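What I found out about where students at Hollska like to work

My project for this term was about study spaces, and I'll admit I picked it partly for selfish reasons. I can never find anywhere decent to sit! I spend half my life wandering up and down corridors with a laptop under one arm and a coffee going cold, so when we were told to look into "a question about everyday life on campus" I already had mine. Why do people choose the spots they choose, and why do they put up with the bad ones?

I did this in February, which meant everyone was indoors (nobody sits on the grass in February unless they've lost a bet). I handed out a short questionnaire in the Muriithi building and put the same thing online, and I got 300 replies in the end, far more than I'd hoped for. I also did 5 longer chats with people on my course and wrote those up by hand, a mistake, as my handwriting is dreadful and one whole page is still a mystery to me.

The first thing that came up again and again was noise. I'd gone in thinking everybody wanted silence, but lots of people told me the silent room makes them nervous. They worry about their chair squeaking or their crisps being too loud. What they like is a bit of background chatter, as long as it's chatter they can't quite follow. One person said a conversation in the next seat about somebody's break-up had cost them a whole evening's reading, and I completely believe it.

Then there were tables. I hadn't even put a question about tables in the first version! People added it themselves in the comments box. They want room for a bag as well as a book, and they want a surface that's clean when they get there.
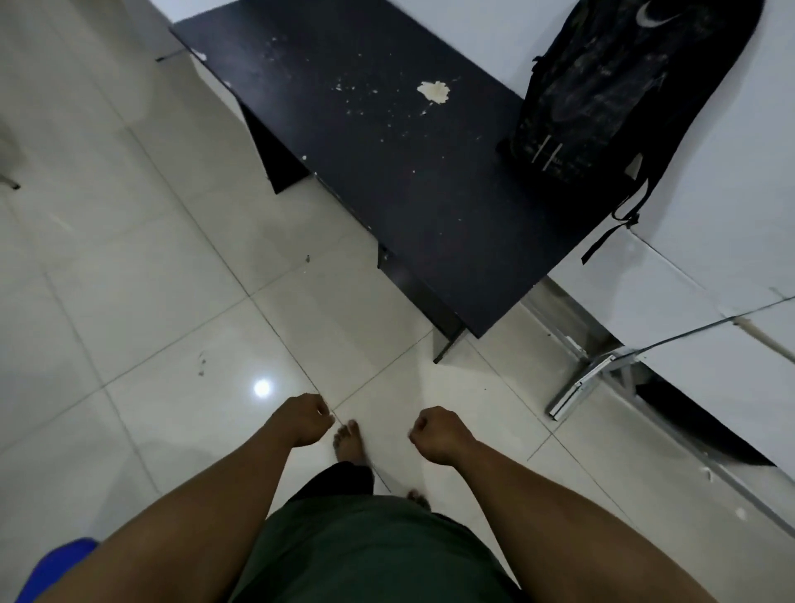 Fig. 1. Dark table with pale specks on the top and a black backpack at one end.

Cleanliness mattered more to the people who stay late, and my guess is that they see the rooms at their worst. Sunday was the day most of them grumbled about. Plug sockets came up nearly as often, along with heating, and a surprising number of replies were really just about the heating and nothing else.

I tried to sort all the comments into groups using Clonder, a little app a friend on another course swears by, and it took me two goes to get it right. The first time it put "too hot" and "hot chocolate" together. My finished write-up is 2,000 words without the tables of results, and this page is the short version.

If I did it again I'd ask people what time they usually study, as I only thought of that after the forms had gone out, and I'd try the Nustadix block too. I hardly had any replies from over there. I'd also leave out the question asking people to rate their favourite spot out of ten. Almost everyone gave it an eight, and I've no idea what to do with that.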